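Search this site Search Go
Last updated Feb 17, 2022

Ekura Home Sorting Project — Progress Report to the Rurko Fund

Period covered: October to date

Work this period moved from kitchens and hallways into bedrooms, where most households told us they had the hardest time keeping up. We completed 10 homes on the Vetari estate and have 4 left on the list for this grant year.

Small soft items take up more of a visit than furniture does. Plush toys, cloths, key-ring pieces and packets end up mixed together on beds, and families tend to move the whole pile at bedtime and put it back in the morning. We now start every bedroom visit by spreading the pile on the bedspread so each piece can be picked up and placed once.

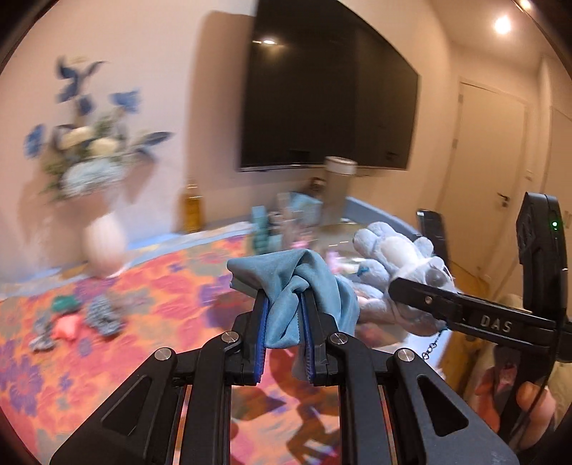

Cloths are kept apart from toys wherever the household has drawer space for them. Where it does not, we put both in one open container and agree with the family on a spot for it. The Hegedűs Street homes are smaller than the others, and most of them chose the single container.

We tried lidded boxes in the first few homes and dropped them. On return visits the lids were off and the boxes were being used as shelves. Round open bowls have worked better — children can see what is inside, and a bowl is easy to carry from one room to another. The ribbed bowl below holds a plush rabbit along with other plush pieces, a blue cloth and a pink and lilac package.

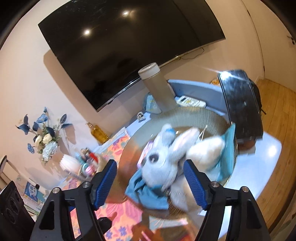 Budget

We have spent about 80 percent of the supplies line. The remainder covers containers for the last homes and replacement labels. Travel is under budget and we are not asking to move funds between lines.

Next steps

Finish the remaining homes on the list.
Make a return visit to 20 bedrooms, including some from the previous grant year.
Send the household feedback forms with the final report.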